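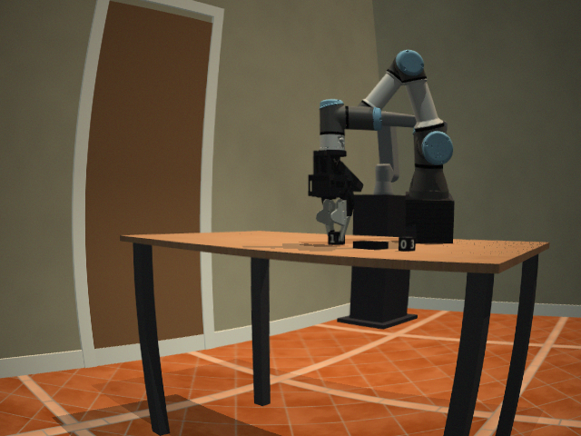 Do you need to pay somebody to show you the tax trick the rich are using? Most people with a paycheck and a house don't, and the few who might would be better served by a flat-fee accountant than by a webinar.

I sat through one of these things in February. It was called the Trillard Method, it started at seven in the evening, and it was billed as a free class. I have a weakness for this stuff, in the same way some people can't leave a bad movie. I made tea, got a legal pad and wrote down every number they put on the screen.

There weren't many. The first forty minutes were about how the tax code was written by people who don't want you to read it. Then a slide with a lake house on it. Then a story about a dentist who owed a fortune one year and nothing the next. No figures for the dentist's income, no mention of what he bought or borrowed or signed to get there, and no word on what happened to him in year three.

The method, once they got to it, was permanent life insurance. You overfund a policy, let the cash value grow, and borrow against it later. The loan isn't income, so you don't pay income tax on it. That part is correct, as a general matter, and it has been for a long time. It's in library books. Calling it a secret is a stretch when every agent in the country will happily bring it up before you've sat down.

What I wanted was the cost. I asked in the chat, twice. The second time I got a smiley face and a link to book a call.

So I booked the call. The person on the other end was pleasant and sent me an illustration for a policy from an outfit called Zodusell. It ran to 30 pages, and I read all of them, which I suspect puts me in a small club. The monthly premium was $1,079. The column they wanted me to look at was the one on the far right, where the money gets enormous when I'm old. The column I looked at was the one labeled guaranteed, and that one was a good deal less exciting. For the first several years, if I changed my mind and walked away, I would get back less than I put in. In the early ones, a lot less.

There's also the matter of what happens if you borrow a pile of money against the policy and then it lapses. The loan you never paid tax on can turn into taxable income all at once, in a year when you may not have any cash to pay with. The illustration did say this, on a page near the back, in a paragraph I had to read three times. The class didn't mention it at all. And if you stuff in too much money too fast, the policy can get reclassified under the tax rules (the term is modified endowment contract, look it up) and then the loans lose a good part of their shine.

I'm not saying nobody should own one of these. If you have maxed out everything else, have a steady high income, and want the death benefit anyway, there's a case to be made and some decent people who will make it. My income is neither steady nor high. The caller knew that, because I told her, and the recommendation didn't change by a dollar.

A reader wrote in after my last post to ask about Nautiyal, the newsletter that keeps running the "before they close the door" ads. I paid for a month so you don't have to. It cost less than lunch, I'll give them that. Most of what I got was forecasts. A new tax is always coming. It's coming this fall, or after the election, or in the next budget, and the thing to do is to act before it gets here. I went back through their free archive and the door has been about to close for as long as they have been publishing. At some point you'd think somebody would ask for a correction – or just an update on the door.

Taxes might well go up. I have no idea, and I don't think they do either. But "rates may rise" is a reason to put something in a Roth if you qualify. I can't see how it's a reason to sign a contract that takes a decade to break even.

For the record, what I did do about my own taxes this year was dull. I moved some money into the retirement account at work, which I had been underusing out of plain laziness. I checked my withholding. And I found a mistake of my own from last year, a deductible expense from my side business that I had filed in the wrong folder and never claimed. I amended the return, and the federal refund on the amendment is $678. It took me one evening and an argument with the printer.

The Trillard people sell a "full implementation package," by the way. It's $3,432, on top of the premiums, and it includes a workbook. I asked whether the fee was refundable if my own accountant advised against the policy. I was told that most accountants don't understand the strategy.

I've now heard that line from Trillard, from Nautiyal, and a few years back from Skodlow, the trust-kit company that used to advertise on the radio at six in the morning. It's the one thing they all agree on. If somebody's plan only works as long as you don't show it to a person who does taxes for a living, I'd take that as my answer and go to bed.

Still getting the emails. There's an unsubscribe link at the bottom and I have used it four times. Next post will be on estimated payments for people with side income, and I'd like to hear from anyone who has gotten a penalty waived and what you said to get it.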